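Road Safety on the Dusel Bypass: Progress Report to the Nikau Fund

Prepared by the project office, Steseo
7th April

Dear colleagues,

With this report we inform you about the second part of our work on the Dusel bypass. The grant supports us to collect reliable information on road collisions, to improve the warning signs, and to talk with the people who drive this road every day.

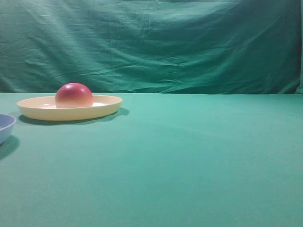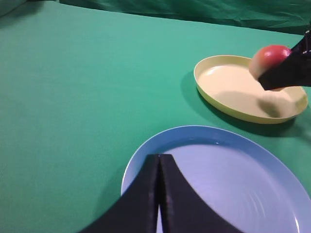

1. Collision records

We finished copying the paper records from the district police post into our database. In total there are 792 entries. From these, 114 mention fog or poor visibility as a cause or as a condition. We believe the real number is higher. In the older forms there is no box for weather, so the officer wrote it only when he or she found it important.

Most of the fog collisions are rear-end collisions between a car and a slow vehicle, very often a farm trailer without working lights. They happen in the early morning, on the low part of the road between the canal bridge and the turn to Tăng. We did not expect that the short stretch after the brick kiln would also appear so many times, and we would like to study it more closely.

2. Warning signs

We planned to install 25 reflective signs before the end of March. At the moment 10 are standing. The delay has two reasons. The permission from the highway office arrived later than was promised to us, and the first delivery of posts was too short for the height which the regulation asks. The supplier has agreed to exchange the posts without cost. The remaining signs are stored in our yard and are ready to be installed when the new posts come.

We also received permission to paint the edge line again on the low part of the road. This was not in the original plan, but the highway office will pay for the paint and we will pay only for the workers.

3. Reflectors for farm vehicles

We gave reflective tape to trailer owners at the vegetable market and at the sugar mill gate. The interest at the mill was good, as the drivers wait there for a long time and have time to listen. At the market it was more difficult. People were in a hurry, and several of them thought that we were selling something. Next time we will go there in the afternoon, when the unloading is finished.

One driver asked if the tape stays on when the trailer is washed with a pressure hose. We did not know the answer. We have asked the manufacturer and are waiting for the reply.

4. Budget

Spending on the database is a little below the plan. Transport is above the plan, mainly because of the extra trips to the highway office. We ask for your approval to move the unused part of the database line to transport. The total of the grant does not change. The detailed table is sent separately with the receipts.

5. Next steps

In the coming period we will complete the signs, visit the stretch near the brick kiln in the morning hours, and prepare a short summary of the fog collisions for the district police. The police post has asked to have it before the next winter season, and we would like to send you the draft first for your comments.

With kind regards,
Steseo project office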